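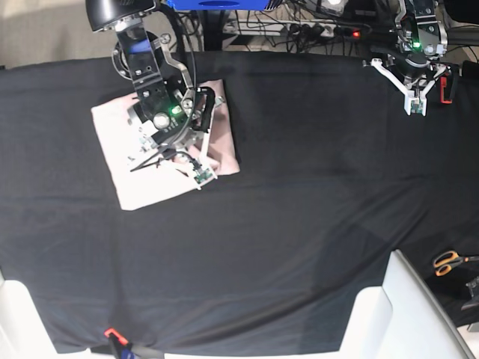
Review: the Odero two-arm folding station, after a summer in a working laundry

Score: 3 out of 5, and I went back and forth on the third.

We do linen for restaurants and small hotels. On a normal day that means 800 pieces through the folding room, most of them napkins and hand towels, with tablecloths on top when there's a wedding weekend. The Odero came to us through Ferrand, who supply our dryers and had been on at us since spring. I was against it. I'm still not for it, but I've had to drop a few of the things I said in the canteen.

Setting up

Ferrand's fitter did it in a morning. You need a solid table, a plain dark cloth over it, and sockets close by. Be ready for the cables. The brochure shows a clean white room and two arms floating over a bare worktop, and you won't get that. Ours has leads everywhere behind the table and we've given up trying to tidy them. Ask where the power is going to come from before you agree on a corner, and don't let them put it by the door as they did with ours.

The dark cloth matters more than the manual lets on. It creases, and when the creases get bad the arms hesitate over them. Somebody has to smooth it down a few times a shift. That somebody is a person, and her time doesn't appear in the savings sheet.

Folding

Small squares it does well. A pink or white napkin laid down more or less anywhere, at any angle, gets picked up and folded to a standard I'd send out. One arm often does the job while the other waits, which is maddening to watch if you've ever been paid by the piece.

Hand towels, fine if they're thin. Thick ones it sometimes drops and tries again. Tablecloths, no. Ferrand say an update is coming in September. They also said that about the old Peker ironer, which we sold before it came.

Speed is where I really part company with the sales talk. We were promised 500 pieces a day. We get 400 on a good one, and Nkechi Oyewole, the fastest folder we have, beats that before her afternoon break. The machine does keep going through lunch, I'll give it that.

What it does to the job

None of this gets into the spec sheet, so I'll put it here. We haven't lost anyone. What has changed is who does what. The easy folding used to be the rest between the hard bits: you'd do an hour of king-size sheets, then drop back to napkins and let your shoulders recover. Now the Odero has the napkins and people have sheets all day. Two of the team asked to rotate onto minding the machine, just to get off their backs for a while, and management took some persuading that minding it counted as work.

Custódio Tavares runs our shift and likes it more than I do. His point is that new starters used to be put on napkins for weeks and left out of boredom, and now they learn the proper work sooner. Fair enough. But they also learned their corners on those napkins, and I can see the difference in the sheets.

If you do buy one, write the rotation down before it arrives. We sorted ours out on a Tuesday after an argument, and it should have been part of the order.

Noise, cleaning, support

Quieter than the dryers. Lint gets into everything, so brush the grippers down at the end of every shift - the manual says weekly, and weekly is wrong. Phone support is good until four o'clock and then you get a form.

Would I buy it again?

With my own money, no. I'd look at the Clasutlow first, which is one arm and a good deal cheaper, and would probably do for napkins. If you have mostly small flat pieces and a team who've had a say in how it's used, the Odero might earn its corner. Ours is staying until the lease is up.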